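The Key to 1314

Ga-eun Cha had the room key in her coat pocket for the whole train ride to Drevetden. She had meant to mail it back in June. Then her mother got sick, and the key went into a drawer with the dead batteries.

She took her old seat by the window and ate two crackers. The man across from her was asleep before they left the station.

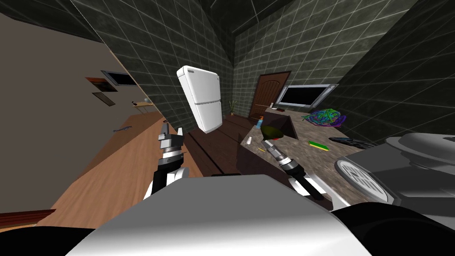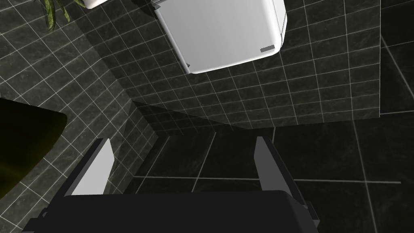 2. Drevetden

Do-yoon Bang met her on the platform. He had gotten heavier and he was wearing a hat she had given him.

"You didn't have to come all this way for a key," he said.

"I know."

They walked up the hill past the bakery, which was closed, and the Wato shop, which sold boots now. It had snowed and the sidewalk was bad. He did not offer his arm and she didn't ask for it.

The hotel still had the same carpet. The clerk was maybe nineteen. She looked at the key for a while and said they had changed all the locks over to cards.

"So it doesn't open anything?" Ga-eun asked.

"I don't think so. You could keep it."

Ga-eun put it on the desk anyway. The clerk wrote "1314, returned" in a book, and then the date, December 22, 2025, and asked her to sign.

3. Supper

They ate soup at a place by the river. Do-yoon told her he was selling the house and moving to Cuautle to be near his brother. He had eight boxes packed and no idea what was in them.

"Is my blue bowl in one?" she said.

"It might be."

"Could you look?"

He said he would. The last train was at 10, and they sat there until the waiter brought their coats.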